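Gripper pads slipping on tray rims, swap or re-face?
Shop Floor Forum > Grippers and end tooling

kwesi_b
20 July 2022
Running the tray cell at Dollham again and my pick on the bear tray keeps sliding. Right finger is scratched up pretty good on top and has a bit of fuzz hanging off the corner. Left one just has light scuffs. Do I swap both or only the bad one?

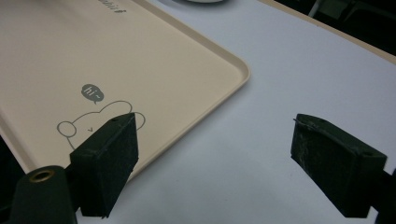 Selorm says swap both and don't think twice, a worn finger next to a fresh one will pull the tray crooked every time.

kwesi_b
Yeah, that was my gut too, but I only have one spare right now. The next set doesn't ship for a while and I've got 278 trays to get through.

obed_a
I'd disagree with Selorm. The scratches are on top, and the top doesn't touch the rim! Look at the inner faces first. I ran one pair to 3000 cycles looking way uglier than that and it held fine once I wiped the faces down with alcohol.

selorm
3000 on flat boxes, Obed. A rounded rim is a different animal. We change ours at 2000, no arguments.

kalliopi_k
Before anybody buys anything, check your screws (please). Ours walked loose at the Zwahlen line and I blamed the fingers for a whole shift. Then re-zero the open position, close on a 5 mm shim and see if both sides touch together.

kwesi_b
OK so the left screw took almost a quarter turn. Oops. Trimmed the fuzz, wiped both faces, and I'm doing the shim thing after lunch.

obed_a
Told you. Keep the spare in the drawer.

selorm
Still say swap them. Post your drop count tomorrow.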